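Gradance open day, Thursday. Anyone else go?

darkum_dave
Got there for the afternoon slot. The hand-held gripper was the best bit. You squeeze it, pick things up off the long table, and it records what your hand does. I had a go with a drinks bottle. 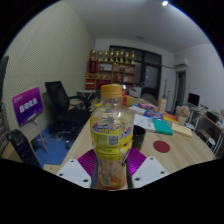
They said they want 3000 picks by July and had 862 so far. Staff were happy to answer questions.

sakia17
Went in the morning. Nice people, but I wanted to see an arm doing the job by itself.

darkum_dave
The sheet did say hand tools only.

sakia17
Mine didn't. Was the Tan arm running later on?

pegbolt
No, I asked. It's away for repair.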